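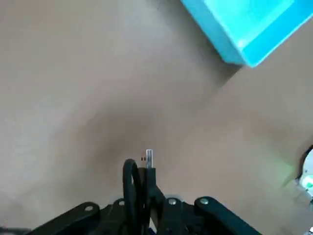 Omolara Garba reckoned our whole problem was that we kept buying boxes before we knew what was going in them, and that if we'd just left a surface bare for a week we'd have seen what landed on it. She said this at our very first group meeting and I wrote it down mostly to be polite. By the end of semester it was pretty much our method!

So, the project. Our brief for the Everyday Objects unit was to pick one shared surface and work out how to keep it usable without nagging anybody. We went for the bench in the second-floor study room, the one everyone dumps their stuff on. I'd been annoyed by it since April, so I was very keen (possibly too keen, my partner Verity would say).

Stage one was the bare surface. We cleared everything off, wiped it down and put nothing back. I expected chaos by lunchtime. What we got was a slow creep of chargers, lids, pens and one very lonely sock. We kept a tally for 13 days and ended up with 338 items, not counting food scraps, which we binned and didn't want to think about again. Of those, 161 were small enough to fit in your palm. That number changed our plans a lot, as we'd been sketching these enormous tubs.

Stage two was the box. We tried 2 positions for it, both with the same bright cyan box so the colour wouldn't muddle our results. Position one was smack in the middle, where you couldn't miss it. People hated it. They pushed it aside to make room for a laptop and then it drifted about all day. Position two was up in a corner, and that went much better. A strong colour on a plain beige surface is easy to spot even when it's off to the side, so we didn't need it in everyone's way. I'd have happily gone for a tasteful grey one at the start and I'm glad I got outvoted.

A few things I'd write differently if we did this again. Our tally sheet had a column called "misc" and it swallowed nearly everything by day four, so we lost some detail we really wanted. We also never agreed on whether a pen and its cap were one item or two (Verity says one, I say it depends how far apart they are). And we should have talked to the evening crowd properly. We only caught them on the way out the door, when they mostly wanted to go home.

The light in that room deserves its own paragraph. With a smooth, pale surface you notice every soft shadow, and twice I wandered over to wipe up a mark that was only shade. We added a line to the cleaning notes telling people to check with a fingertip first. Small thing, but I was weirdly proud of it.

For the final week we kept the corner box, dropped the lid idea and put up a card asking people to empty it on Fridays. The card fell down a couple of times. Blu Tack is on the list for next semester, along with a second box for cables if the unit budget stretches that far.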